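Two arms and a lot of toilet paper

23/06/2019

I finally got to the open day at Wernus, and I have been talking about it to anyone who will stand still long enough. I've read about robot arms for years (too many years, ask my family) but I had never stood right next to a pair of them while the people who run them were there to answer questions. It's so different from watching clips! You hear the joints, for one thing. It's a soft whirr that goes up in pitch when an arm speeds up, and after a while I could tell without looking which kind of move was coming.

The building is out past the rail yard, on the second floor, and you sign in and get a sticker. They let us in 11 at a time, and each group got 20 minutes at every station. I'd have happily stayed at one of them the whole afternoon.

The first station was a talk about grippers, with a tray of old fingers you could pick up and squeeze. I learned that a lot of the work goes into the very tips, what they're coated with and how much they give. There was a bin of worn-out ones and I was sorely tempted to ask for one. (I did ask. They said no, very nicely.)

Then we got to the part I'd come for, the Skevitz station, which is their name for the household tidying project. Two arms share one small workcell and deal with the sort of stuff you'd find in a bathroom cabinet or a hall closet. I love that they picked such plain things. Shelves, packages, toilet paper. You could explain the job to a four-year-old, and then you start thinking about how you would explain it to a machine and your head hurts a little.
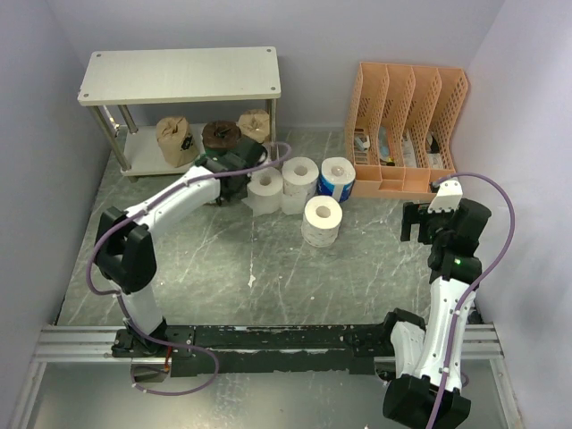 What got me was how much there is to decide before anything gets touched. Which arm goes? From which side? A roll of toilet paper is squashy, and if it's still in its plastic the wrapper can slide while the roll stays put. Squeeze too hard and you've dented it, too lightly and it drops. I asked whether the two arms ever bump into each other, and the engineer laughed and said that was most of her first winter on the project. They had one bad week in December when a cable kept catching on an elbow, and they ended up changing the way it hangs.

She also told us they had logged 2520 tries at the shelf task so far, and that they keep the bad ones too. I liked that a lot. Somebody in our group wanted to know when he could buy one for his house, and she just said "not soon" and went on to the next question.

The last stop was Mahama, the planning software, which was 4 people at a table with laptops and a big screen. I expected to be bored and I wasn't at all! They let us drag a pretend box around on the screen and watch the planned path bend out of its way. A kid in front of me kept trying to trap the arm in a corner and finally managed it, and the whole table cheered.

If you go next time, eat first, as the snack table was down to crackers by the time we reached it. Wear decent shoes too, it's standing all the way through. I've already put my name down for the evening session, and I have a page of questions about those fingertips.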